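Tellov Community Help > Perception and Planning > Grasp selection in clutter

Planner rejects nearly all grasps once the washcloth is in the basket

Posted by Hannelore Widmer
2026-02-23

Our laboratory is evaluating Tellov as the planning layer for a bin-clearing task with a single arm and a two-finger gripper. Objects are to be taken one at a time from a wire-mesh basket. A fixed camera supplies the depth image, segmentation is carried out by Bamaleo with its standard weights, and the resulting masks are passed to Tellov together with the point cloud.

With rigid objects only, the arrangement performs acceptably. When soft items are added, the number of usable grasps falls sharply. In the most recent trial the sampler proposed 331 candidates, of which 76 survived the collision check, and almost all of those lay on one crumpled washcloth. The remaining candidates were rejected with the message "approach volume occupied". This included candidates on a tennis ball which, to a human observer, was plainly accessible from above.

The basket contents in question are as follows. The collision model of the basket is a closed box with solid walls, as I understood this to be the recommended practice for mesh containers.
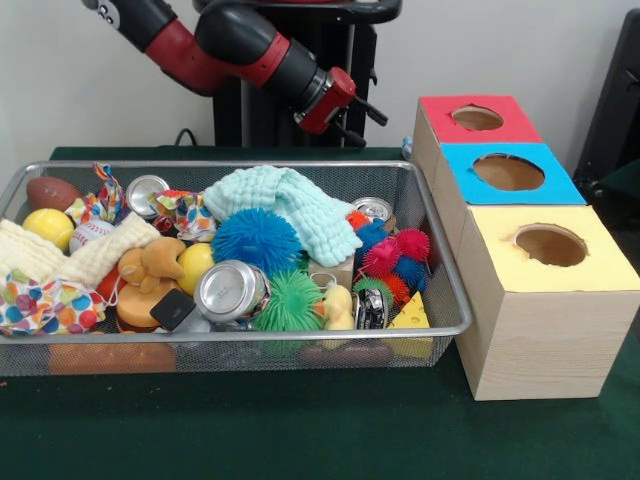
Basket contents used for the trial, with the arm at the left.

I have already attempted the following:

Raising the candidate limit, which lengthened the planning time and altered nothing else.
Reducing the gripper padding from the default to half of the default. A few more candidates survived, but the fingers then touched the rim on one occasion.
Removing the washcloth by hand. The planner thereupon offered grasps on several of the balls.

I should be grateful for advice on two points. First, is there a supported method of treating cloth differently from rigid objects during the collision check? Secondly, why should a cloth on one side of the basket affect candidates on the other?

Kind regards,
Hannelore Widmer

Myroslav Tkachuk
Accepted by the original poster

Dear Ms Widmer,

Your second point is the easier to answer, and I would deal with it first. Bamaleo frequently joins separate pieces of fabric into one mask when they lie close together. You have a cream-coloured cloth over the left part of the basket, patterned fabric towards the back and the blue washcloth further to the right. If these are returned as a single object, Tellov fits a single convex hull to it. Such a hull would extend over a large part of the basket, and the balls beneath or beside it would be regarded as buried. The message you quote is the one I would expect in that case.

To confirm this, please open the planning view and enable the layer named "object hulls". Should one hull cover most of the basket, the cause is established. The remedy is in two parts.

1. In the Bamaleo settings, enable the splitting of masks by depth discontinuity. It is disabled in the standard configuration.
2. In the Tellov scene file, change the hull type from "convex" to "voxel" for every object whose class is fabric or unknown. Planning becomes slower, but the occupied volume then follows the measured surface.

With regard to your first point, there is a supported method. Each class may be given a contact policy. The value "strict" is the default. The value "yielding" permits the fingers to enter the object's volume to a set depth during the final approach, provided that the object is not itself the target. I would suggest "yielding" for the cloths and also for the spiky, rubbery-looking balls. Their filaments return a ragged depth edge, and the strict check tends to treat that edge as solid. The cans, the wooden block and the toy car should remain strict.

Please restore the gripper padding to its default before testing. Reducing it conceals the fault and places the rim at risk, as you have found.

I would also recommend that the three wooden boxes to the right of the basket be entered in the scene as fixed obstacles, if this has not been done. Their colour and the holes in their tops are of no importance to the collision check – plain cuboids will suffice.

Wendelin Lüthi

We had the same message at our site. I set the candidate limit to the maximum and ran it overnight and it was better in the morning, although I did not record which version was installed. It may be worth trying. The solid-wall model for the basket is correct in my opinion.

Hilde Aerts

I support the reply given by Mr Tkachuk and would add a remark on the order of picking, which has not been mentioned.

Even with correct hulls, the planner ranks candidates by grasp score alone. A crumpled cloth offers many raised folds, and each fold scores well for a two-finger gripper. The cloth is therefore likely to be chosen first. For a clearing task this is usually desirable, as its removal uncovers what lies beneath. If your evaluation requires a certain object first, set a target class, and the ranking will be confined to it.

Two cautions apply to cloth as a target. A lifted cloth may carry smaller objects with it, and Tellov does not detect this unless the basket is imaged again after the lift. The setting "re-observe after retreat" should be switched on. In addition, the attached-object model remains a rigid shape while the arm is moving. A hanging cloth extends further below the fingers than the model assumes, so a higher transfer height over the boxes is advisable. We use 100 millimetres above the value calculated by the planner.

As to the mesh, depth readings taken through the front wall can place points outside the basket, where the lower items show through the wire. These should be cropped at the wall before segmentation. The solid-wall model does not remove them from the cloud.

Hannelore Widmer

I thank all contributors. The hull layer showed one object extending from the left rim to the washcloth, as Mr Tkachuk had supposed. Depth splitting and the voxel hull have been applied, and the tennis ball now receives valid candidates with the padding at its default. The contact policy and the cropping at the wall have yet to be tested. I shall open a separate topic should difficulties arise with either.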